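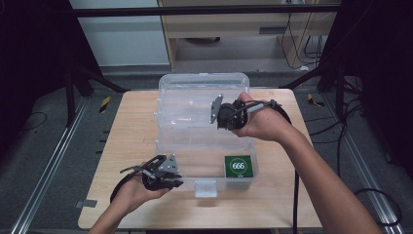
Dridovach, April

1/ I am tidying the small things of our flat this month, and I want to write it down here so I don't stop in the middle. The first box is ready to fill. It is clear plastic, the lid is clear too and stays on its hinge, so I cannot lose it. I have lost many lids in my life.

2/ The only thing inside for now is the green one with 666 on it. My aunt would not like this number in the house. I like the green, so it goes in first, in the front right corner, and the other things must find their place next to it.

3/ Why clear boxes? Before, I had gray ones from Kesto, very strong, very nice. But I could not see what was in them, and I opened all of them each time I needed a battery. In the end I stopped closing them, and then they were only bowls with dust.

4/ My rule for this box: only games, cards and small things for the table. No chargers. No keys. If I put one key, the next week there are seven keys and I don't know the doors.

5/ Jana Teuber asked me yesterday if I put paper labels on the boxes. On the gray ones I did. On the clear ones I don't want to, I can look through the wall. The plastic is a little cloudy with ridges, but a color you can see well enough.

6/ A small thing I learned about the latch. Mine is on the front, in the middle, a little tab that hangs down. Please turn this side to you when you put the box on the shelf. I put another box the wrong way for a whole winter and each time I had to take it out completely.

7/ Another thing, fill it on a table and not on the floor. I used to sit on the carpet with everything around me, and after one hour my knees hurt and I pushed the rest back in the closet. On the table I work until it is finished. A light wooden top is also good, the small dark pieces don't hide on it.

8/ Garnet Girard wrote that I should first throw away, and then buy boxes. He is right, and I did it in the wrong order. I had two boxes too many and gave them to Deolinda Seixas for her sewing threads. She sent me a heart, so I think they fit.

9/ What will go in next: two decks of cards with rubber bands, the dice, the score pad from my brother, and the short pencils. The long pencils stay in the kitchen with the shopping list.

10/ One question for you. There is a bag of game pieces from a game we don't have anymore. 272 pieces, I counted them because I wanted to sell them. Do you keep such things? My husband says they can replace lost pieces in other games. In nine years we replaced one.

11/ Thank you for the answers! Mavis Iwasaki says give them to a school, the teachers use them for counting. This is a good idea and I will ask at the one on our street.

12/ Tomorrow evening I do the drawer under the phone. It has cables, stamps, and a candle for a birthday, number four, a little burned. I will need a bigger box for it.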